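The Gripper That Learned From a Kitchen Drawer

By the time Ayana Belay gets to the shared workshop in Daltville it is usually past six, and she has eaten her sandwich in the car, and she goes straight to the foam-topped table without taking her coat off. I know because I followed her in one evening in August, when nobody sensible would have been wearing a coat, and she still did it.

She is building a gripper you hold in your own hands. Two flat black fingers, a padded face on each, and the idea is that you do a small chore with it yourself, over and over, and later a robot arm borrows what you did. She calls it Sestel, after a street in Clurnbridge where she grew up (her mother's kitchen drawers come into this story a good deal, because that was where she first tried it out, on spoons).

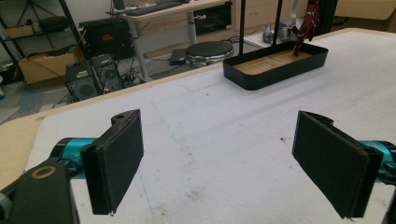

The pads took her most of the spring. Bare plastic let everything slide, rubber grabbed so hard that cloth bunched up and came along for the ride, and she went through 16 versions before she had one she'd put up with. "I'd get it perfect for a spoon," she told me, "and then it would be hopeless with a sock." The total so far is about 400 dollars, which she keeps on a scrap of paper and winces at.

Asfaw, her cousin, does the wiring when she can talk him into driving over, and the two of them argue happily about whether the fingers should be longer. He wants another inch. She wants to finish 1000 practice grabs first and then see, and on the night I visited she had 98 to go and a fresh pot of coffee.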